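From: Herman Liem
To: Larton arm users list
Subject: Re: [larton-users] Cable drag at the wrist, and how do you all set up your cell?

> Hi all,
> We put our second arm on the bench in May and I'm fighting the gripper
> cable. If I tie it tight it pulls when the wrist turns, and if I leave it
> long it wanders into the work. I'm also getting picks that drift off
> center over a morning. Would somebody with a cell that behaves be willing
> to write down what they do, start to finish? Photos very welcome, the
> messier the better.
> – Workby bench team

Oh, I have been waiting for somebody to ask this! We have had our cell going long enough that I've made every cable mistake there is, some of them more than once, and I love talking about it. Fair warning, this got long.

Our arm is bolted to a slotted aluminum platform, with a wooden table top in front of it and posts at the sides for the sensor and whatever else needs a place to hang. I like the slots a lot. When you want to shift a bracket by a finger's width you loosen it, slide it, tighten it, and you're back at work before the coffee gets cold. The table top is the part I'd change if I started over, as it can creep on the platform if you lean on it, and then everything you taught is off by the same small amount. Check that before you blame the gripper! I chased a "gripper problem" for most of a week that was me resting my elbow.

On to your cables. We leave a generous loop out from the wrist and bring it back around behind the flange, and a second bundle gets to hang down the side of the arm. It looks sloppy and it works beautifully. The trick is where you tie it, more on that further down.

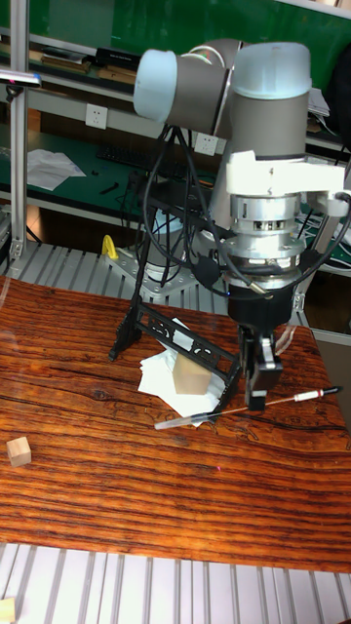
Wrist and open gripper over the table, with the cable loop out to the right.

You can see how much slack we give it. I used to tie everything flat against the links (very handsome, I was proud of it) and the connector worked loose every couple of weeks. Since we went to the big loop I have had to reseat it exactly zero times.

The white bracket above the flange is the other piece I'd look at if I were you. If the screws there back off even a little, the fingers still look straight when the arm is parked, but the whole tool leans once it has weight on it. I put a paint-pen line across each screw head and onto the bracket. When the lines don't meet, I know what happened without getting a wrench out.

What I do before a run:

1. Arm powered down, hand on the gripper body, gentle push in each direction. Any click or give and I stop and go through the flange screws. They get snugged crosswise, never one after the next around the ring.

2. Turn the wrist slowly by jogging, all the way one way and then all the way back, and watch the loop the entire time. It should open and close like a big lazy spring. If it goes flat at either end, it needs more length. Ours took 6 tries to get right – yours will probably go faster now that you know what to look for.

3. Open and close the fingers with nothing in them, up to 20 times, and listen. I can't describe the good sound but you'll learn it in a day. Wipe the fingertips afterward with a dry cloth. Dust on the tips was half of our drift, and I only found it after blaming the software for a month (sorry, Hoswood folks, I did send that apology).

4. Close on a small wooden block over the table and leave it there while you walk around the cell and look from both sides. I like wood for this because it's light, it's cheap, and it shows a mark if one finger is pressing harder than the others. Keep the other bits and pieces on the table while you do it, too. A grip check over a bare table will pass and then the first real job has something standing right where the cable wants to go.
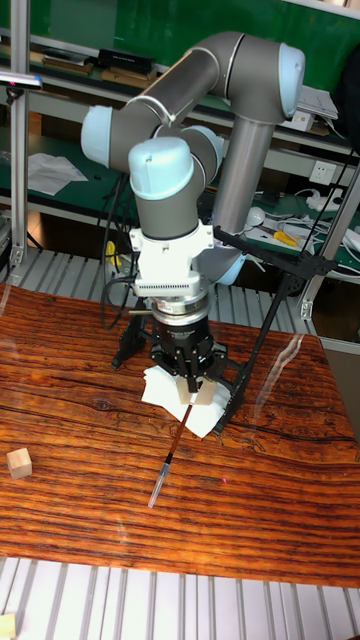 5. Open up, take the block out, look at it. Even marks, or no marks, and you're good. A dent on one side means the tool is sitting crooked, so back to step 1.

6. Write down the cycle count. Our log said 3,276 at the last full service, and having that number is the only reason I noticed the connector trouble came in regular intervals.

About your drift over a morning

My money is on the table or the bracket, in that order. Put a pencil mark on the platform at a corner of the table top when you start and look at it at lunch. If it has moved, clamp the top down and you may be finished. If it hasn't, do the push test from step 1 again while the arm is still warm from running. Ours only showed play when warm.

If both of those come up clean, redo your reference point and run Lemma's slow-approach routine instead of the fast one for a day. It costs you some time but it tells you whether the trouble is in the last bit of travel.

Where to tie

Only 2 ties on the moving part of ours. One goes just past the connector, loose enough to slip a pencil under, and the other is well up the arm. Everything between them is free. Please don't add a third in the middle! I know it's tempting.

Send pictures of your loop at both ends of the wrist travel and I'll happily squint at them. I'd also love to hear from anybody who has tried a sleeve over the bundle. I have one in a drawer and keep putting it off.

Herman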